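Zumen Lawn Tennis Club
Minutes of the ordinary meeting, Mon 10 May, clubhouse, 7.30 pm

Present: Engelbert Bühler (chair), the club captain, the coach, the junior organiser, the grounds member, the secretary (minutes). Three members attending as observers.
Apologies: the fixtures secretary.

1. Minutes of the last meeting
Agreed, with one change. The previous minutes said the court 3 drainage had been "resolved". The grounds member asked for this to read "looked at". The secretary notes that the word "resolved" came from the contractor's email and will not be used again without someone having stood on the court after rain.

2. Matters arising
The lost property box has still not been emptied. The captain will do it.
The letter to the council about parking on match days has had no reply. The chair thought a second letter would fare better. The secretary could not see why, but will send it.

3. Proposal from Brosico: electronic line calling
The chair circulated a brochure from Brosico, who want to put a camera system on court 1 free of charge for the season. The system calls the lines and gives players a recording afterwards.
The coach was in favour. Juniors like watching themselves and it would settle arguments in the singles ladder.
The captain asked how accurate it is on clay, given that the brochure only shows hard courts. The chair did not know. The captain asked what "free of charge for the season" turns into the season after. The chair did not know that either, and the brochure does not say. The junior organiser asked who keeps the recordings of the under-12s and for how long. There was a short discussion in which several people said it was bound to be fine. The secretary asked for it to be minuted that no one had read the terms.
Agreed: no decision until the terms have been read. The chair will ask Brosico for the price in year two and their policy on filming children, both in writing.

4. Club championships
To be held over two weekends in June. The draw will be made on the clubhouse steps, as last year.
The captain proposed a third-set match tie-break in all rounds before the semi-finals. The coach objected that people who reach a third set have earned one. The captain replied that last year's mixed doubles finished in the dark and one pair went home. Put to the vote and carried, the coach against.
Seedings: the chair suggested using the new ratings from the league website. The captain said the ratings currently place a man who moved away two years ago third in the club. Agreed that the captain will seed by hand and that complaints go to the captain.

5. Match balls
Lono have offered match balls at a discount in return for a banner on the back fence. The captain has tried a tin and found they went soft by the middle of the second set. The coach had no trouble with them, but had used them for feeding drills. The grounds member said the last banner tore the windbreak when it came down and the club paid for the windbreak.
Agreed: buy 9 tins and use them in the friendly against Camenzind before agreeing to anything. No banner for now.

6. Away match at Camenzind
Result: lost by 2 rubbers. The captain's report blamed the surface, the early start and the sun. The coach pointed out that Camenzind had the same sun. The captain has asked for the return match to start after lunch.

7. Membership
The chair reported that the open day was a great success, with 50 names on the sign-up sheet. The secretary has written to all of them and so far 2 have joined. The chair felt more would follow once the weather improved. The secretary asked whether next year the sheet could have a box for people who only want to be told about the barbecue.
The family rate stays as it is. A suggestion of an off-peak rate was deferred, there being no agreement on when peak is.

8. Grounds
Court 3: see item 1. The net on court 4 has been replaced, though the winder sticks – members should turn it gently and not use a racket handle, as someone has.
The grounds member does not believe the watering timer comes on at the hour it claims and will get up early one morning to check.

9. Any other business
An observer asked whether the wall could be used after 9 pm. It could not, under the arrangement with the neighbours.
The coach asked for new cones. Agreed.

Next meeting: June, day to be fixed once the championship draw is known. Meeting closed at 9.25 pm. 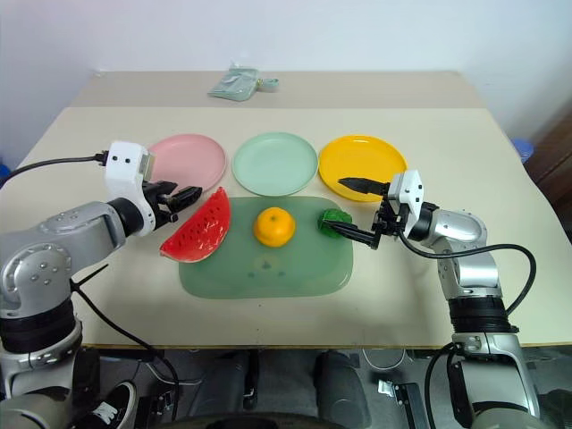

Corrections to these minutes should reach the secretary in writing before the next meeting. Remarks made in the car park do not count as corrections. The Brosico brochure is in the clubhouse drawer for anyone who wants to look for the price – the chair has looked twice.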